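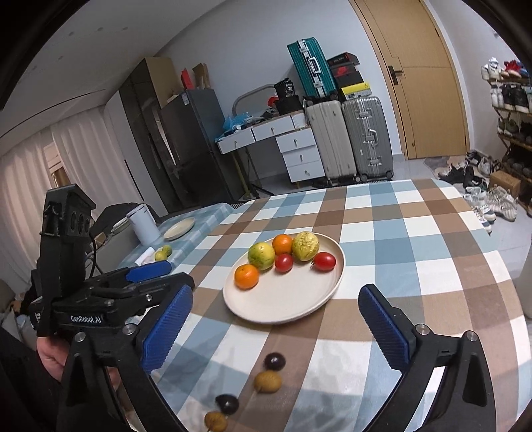 Feb 23, 2020

A slow gray day, the kind I like best if I'm truthful with myself, and I slept in until the light was well up and then lay there a while longer listening to the gutter drip. My voice is still rough from last night. We ran the whole second half of the program without stopping, and by the last piece I was making a noise more like a door than an alto. Tegwen Gwynne, who stands to my left and has the steadiest pitch I have ever stood beside, slipped me one of her black licorice drops between pieces, and I got through on that and on leaning a little toward her for my notes.

I do want to write down how it went, though, while I still have it in my ears. The long piece (the one in eight parts that we all groaned over in the fall) has started to sound like music. There is a place near the middle where the basses drop out for 19 bars and everybody else has to hold the thing up in the air without them, and until last night we had sagged every single time. Iestyn Maddocks would come back in with the other basses and be practically a half step above us, and he would look so apologetic about it, poor man, when he was the one who was right. Last night we met him. Oh, it was a lovely feeling! Eluned Mathias put down her hands at the end and didn't say anything for a moment, and then she said, "Well, again, please, before we forget," and of course we forgot. But we had it once.

She has settled the June program now, or says she has. I would have liked the Icelandic lullaby that Unnur Ravn brought us, which she sang for us on her own with her coat still on, and which made me think of my mother for no reason I could name. It's been put off to next winter. Unnur took it very well. I told her I'd learn the words anyway, and she wrote them out for me in pencil with the sounds underneath, and they have been on the refrigerator ever since. I can do the first verse if I don't look at the spelling.

This morning I sat down with my score and a pencil and went through all the breath marks, as I'd promised myself. My copy used to belong to somebody who breathed in entirely different places. There are little check marks all over it in blue ink, and the word "SMILE" over a line about graves. I've left that in. I erased what I could and put my own in, and got as far as the end of the third movement before I got up to see about lunch and didn't go back.

Tomatoes, mandarins and a plate on the checked cloth, with the afternoon going by outside. I am trying to be better about fruit.
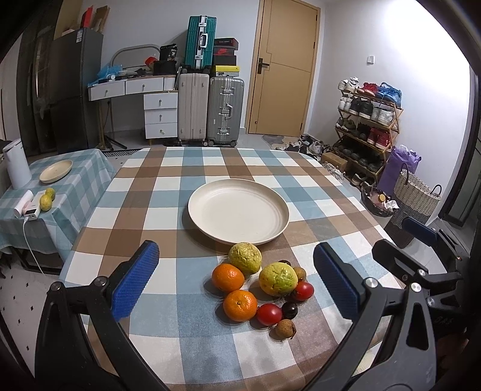

Later, after supper

Eluned Eynon called at four and we were on the phone until nearly dark. (Two Eluneds in one choir, and both of them sing alto when our director sings at all, so the rest of us have had to get used to saying the whole name.) She's had her tickets booked to go to her sister's, and she is fretting over missing 3 rehearsals in a row. I said she knows the music better than anyone and could miss ten. She said that wasn't the point, the point was that she'd miss them, and I understood that completely. I'd be the same.

We talked about why we both started. I had forgotten that she came along only to drive her neighbor, and sat in the back with a crossword for a month before she was told to come and stand with the rest of us. I started the winter after Dad died, when the house was so quiet that I'd leave the radio going in two rooms. I couldn't read the music at all. I followed Tegwen's finger along the page for a whole season, and she never once made me feel slow. I should tell her that sometime. I always mean to and then we end up talking about parking.

After we hung up I tried my part through at the kitchen sink, quietly, and the low notes are coming back. The top ones can wait. I made tea with honey, then made it again when I let the first cup get cold on the windowsill.

Things for tomorrow: find the black folder, since the green one has split down the spine. Call the piano tuner back. Ask Iestyn if he still has the recording from last June, the one where you can hear the rain start on the roof during the slow psalm. I'd like to listen to it again before bed some night this week.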